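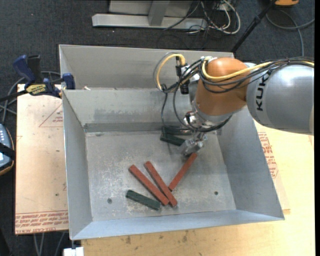

用了一段时间的斜壁金属料箱，前后两只，箱底放着红褐色和深绿色的料块。

Zusska斜壁金属料箱使用评测

文：Margit Lie
发布于2018年7月8日

先说结论，免得有人翻到最后才找到：如果你需要一只敞口、能让东西散放在里面、经得起硬物反复掉进去的箱子，Zusska这款值得买。如果你想要的是一只安静、轻便、外观一直像新的一样的箱子，请看别的。我对它总体满意，有几处毛病后面会写清楚。

我们买了2只，从Haugen的网店订的，单价1,000克朗，运费另算。下单之前我在Haugen的页面上没有找到内部尺寸，只有外形尺寸，斜壁的箱子这两个数差得不少。我写信问过，对方隔了几天回了一张手写的草图，数字是对的。希望他们把草图直接放到商品页上。

到货与开箱

两只箱子套在一起发来，中间垫了瓦楞纸，外面缠了薄膜，绑在一块托盘上。斜壁的好处在这时候就看得出来，空箱可以互相套，占地不大。坏处是套得太紧。我和同事Aliki Lambrakis一人拽一头，拽了很久，最后用木槌沿着外圈轻轻敲才松开。以后空箱叠放，我建议在中间塞两根木条，别直接套到底。

随箱没有说明书，只有一张贴纸，写着型号、自重22公斤和最大载重。贴纸贴在外壁上，胶很牢，想撕掉的话要用热风慢慢吹。我没撕，现在边角已经卷起来了。

其中一只的上沿有一处小毛刺，在折边收口的地方，手指滑过去会挂到。我用细锉修了两下就好了。另一只没有这个问题。给这类箱子验货，戴上手套沿上沿摸一圈，比看表面有没有划痕要紧。表面的划痕早晚会有，毛刺会划手。

外形和结构

灰色的板金箱体，四壁往上敞开，上口比箱底大一圈。壁面没有加强筋，很干净，擦起来方便，大面积的壁面用手掌按会有一点弹性，松手就回来。箱底是平的，这一点我特别在意。之前用过一只便宜的金属箱，箱底中间往上鼓，圆的东西往四角跑，方的东西放下去会晃。Zusska的底我用直尺靠过，中间有一点点下凹，放块料完全没有影响。

焊缝在外侧，打磨得一般，看得见。内侧的转角比较顺，没有明显的焊渣。我原本担心灰尘会积在底边和壁面相接的那一圈，用下来确实会积，颜色会比别处深，不过拿一把硬毛刷就能扫出来。

斜壁这件事值得多说几句。直壁箱里，东西一旦贴着壁立起来，手伸进去抠是很难受的，指甲要先伸到壁和料块之间。斜壁箱里，同样的料块多半会顺着壁滑下来，躺到底上。说“多半”，是因为我也见过斜靠在壁上不下来的，尤其是箱里东西多的时候，下面有别的料块顶着。箱子半满以下，斜壁的好处最明显；装到快满，和直壁差别不大。

代价是容积。外形看着很大，底面积比上口小了不少，按外形去估能装多少，一定会估多。我们第一次就估多了，剩下的料块只好先放在纸箱里。

承重

标称最多可装76公斤。我没有条件做正式的测试，只是往里装了接近这个数的料，放了一晚上，第二天倒空，用直尺再靠一遍箱底，看不出变化。装满时抬着走是另一回事。箱子没有把手，只能托着上沿的折边，折边的宽度刚够四个手指的第一节。戴厚手套会打滑，不戴手套会硌得疼。装得重的时候请用推车，或者先把料取出来一部分。

没有把手是我扣分最多的一项。Zusska自己的另一个系列在两侧有凹进去的提手孔，不知道为什么这款不做。我想过自己开孔，Aliki反对，她觉得薄板开孔以后孔边会割手，还得加护套，折腾下来不如买个小推车。最后听了她的。

日常使用

我们平时拿它散放各种颜色的料块，红褐色的，深绿色的，混在一起，需要时再分开。灰色的内壁和箱底做背景很合适。红褐色的料块放在上面非常清楚，一眼就能看到，深绿色的差一些，放在靠后壁的暗处，光线不好时要多看一眼。要是你的东西本身就是灰色或者银色，我不建议用这款。我试过放一把灰色的垫块，找起来很烦。

也有人喜欢在箱底铺垫子。我试了两种。一种是薄橡胶垫，铺上以后声音小了很多，可是料块在上面不太滑得动，斜壁的好处少了一半。另一种是毛毡，灰尘和碎屑都钻进去，一个月就扔了。现在什么都不铺。

料块散放在里面，角度是乱的，有的并排，有的一头搭着一头，伸手去拿的时候常常要先拨一下。箱底够宽，拨得开。我用过底面太窄的箱子，一拨就全堆到一边去了。箱底的宽度足够让几块料各躺各的，取的时候不必碰到旁边那块，这是我觉得它比窄底箱好用的主要地方。

高度方面，放在地上要弯腰，放在普通桌面上，上沿又有点高，个子矮的人手臂会压在折边上。我们后来找了一个矮台子，高度在膝盖以上，取箱底的东西刚好。买之前请先想好放在哪里，这一条我自己没有想到，临时找台子花了半天。

两只箱子前后挨着放的时候，上沿会先碰到，下面空出一道楔形的缝。小东西掉进去不容易捡。我们掉过铅笔、垫片，还有一次是一块料。后来习惯了，换料的时候把两只箱子靠紧，上沿对齐，就很少掉了。

声音

很响。硬的料块从手里掉下去，整间屋子都听得到。薄板的壁面会跟着响，有一点余音。我在外壁底部贴过两条减振胶条，好了一些，但是没有好到可以在旁边打电话的程度。装了一层料以后，后面的料掉在料上，声音就小得多，所以最吵的是刚开始往空箱里放的那几下。

如果你的工作间和办公桌在一起，这一点要认真考虑。我们隔壁的人来敲过门，问是不是在拆东西。

磨损

箱底最先变样。原来是一片均匀的灰色，用了几个星期以后，白白的划痕和擦花的斑块就出来了，中间偏左的地方最密。后壁也有些脏印子，靠近底边的一圈颜色发暗。我用中性清洁剂擦过，脏印子能淡一些，划痕当然擦不掉。

划痕有没有影响？对我们没有。我用指甲横着刮过，大多数感觉不出深浅。目前也没有看到锈点，但是我们的屋子比较干，冬天开暖气。要是放在潮湿的车库里，或者料块带着水放进去，我不敢保证。Haugen的回信里说不建议长期装湿料，我照做了。

箱底还有两个小圆印子，一个灰的，一个偏绿发暗，我没有去深究，擦了一次没掉，就随它了。

壁面的情况比箱底好得多，变形没有，凹坑没有。上沿有几处磕碰，主要是搬动时蹭到门框留下的，和箱子的质量无关。

清洁

散放料块的箱子，清洁频率取决于料块掉不掉屑。我们大概两周倒空一次，顺序是这样的：先把料块全部取出，用硬毛刷沿着底边刷一圈，再用吸尘器吸，最后拿微湿的布擦，马上擦干。不要用钢丝球，我在外壁一个不显眼的地方试过，会留下一片发亮的花纹，比原来更难看。

倒空时不要想着把整只箱子翻过来。斜壁箱口大底小，翻过来倒料，料会往四面散，而且箱子自己也不轻。两个人抬着一边慢慢倾斜可以，一个人请老老实实用手拿。

和Staltum塑料箱的比较

在这之前我们用的是Staltum的直壁塑料箱，用了好几年。它轻，安静，有把手，有盖子，价格也低很多。装衣物、包材、软的东西，我仍然会选它。

换掉它的原因有三个。一是箱底中间慢慢塌下去，方的料块放不平。二是直壁，料块立在边上难取。三是内壁被磨起毛，碎屑粘在上面，怎么擦都不干净。金属箱也会被磨花，但磨花以后仍然是滑的，擦一下就行。

静电也有差别。塑料箱到了干燥的季节，灰会吸在壁上，Zusska基本没有这个问题。

稳定性方面，Zusska略好。自重摆在那里，伸手进去拨料块的时候箱子不会跟着走。塑料箱装得少的时候，拨一下箱子就转一下，得用另一只手扶着。不过Zusska的底面小，如果放在不平的地面上，会有一个角翘着，垫一片硬纸板就行。

和Midudby同类产品的比较

Midudby也有一款斜壁金属箱，我在朋友的工作间里用过一个下午，时间短，只能说印象。它的壁更斜，料块滑得更利落，同样的外形下容积也更小。上沿卷成圆边，手感比Zusska的折边好得多，长时间把手臂搁在上面也不难受。它的颜色偏亮，灯从上面照下来，箱底有一块反光，那块地方的东西反而看不清。Zusska的箱底是哑的灰色，磨花以后更哑，反光不明显，看东西舒服。

价格上Midudby贵出一截，而且当时要等到九月才有货，我们等不了。如果你不着急，又很在意手感，可以去看看实物再决定。

售后

只联系过一次，就是毛刺的事。我拍了照片寄给Haugen，问这算不算质量问题。他们答复可以换，来回运费由他们出，也可以不换，退一小部分钱。我选了退钱，几天后到账。态度平平，事情办了。

备件方面，这箱子没有什么备件可言。有一种配套的平盖，单独卖，我没有买。听说盖上以后可以叠放，我没有试过，不作评论。

几个别人问过我的问题

能不能放在室外？我不会放。厂家没有写可以，外侧焊缝的处理也不像是为室外准备的。

能不能装液体？不能当水箱用。我没有试过，也不打算试，焊缝有没有做密封，标签上没有提。

能不能给孩子装积木？可以装，但是上沿对小孩的手不太友好，声音也大，同样的钱能买好几只塑料箱。

只买一只够不够？看你怎么用。我们需要从一只换到另一只，所以买了两只。单纯存放，一只就行，容积请按底面去估，不要按上口去估。

可不可以喷漆？Aliki想把其中一只的外壁喷成别的颜色，方便区分。我们用的是彩色胶带，贴在外壁靠上的位置，到现在没有掉。内壁我不建议喷，料块磕几次漆皮就会掉进箱子里。

优点
箱底平，够宽，拨料不费劲。
斜壁，料块不容易立在边上。
灰色哑面，反光少，看红褐色这类颜色很清楚。
空箱可以套放。
磨花以后不影响使用。

缺点
没有把手，折边硌手。
很吵。
空箱直接套到底会卡死。
商品页没有内部尺寸。
两只中有一只带毛刺。
深色的东西放在靠后壁的地方不太好找。

评分的话，结构和耐用我给高分，搬运给低分，价格中等。换作现在再买一次，我还是会买它，同时把小推车和矮台子一起订了，并且收货当天就拿锉刀沿着上沿走一圈。

补充一条：有读者来信问减振胶条贴在哪里。贴在外壁靠下、离底边一掌宽的位置，左右各一条，横着贴。贴之前用酒精擦干净，等干透再贴，不然几天就翘起来。我第一次就没有等，重贴了一遍。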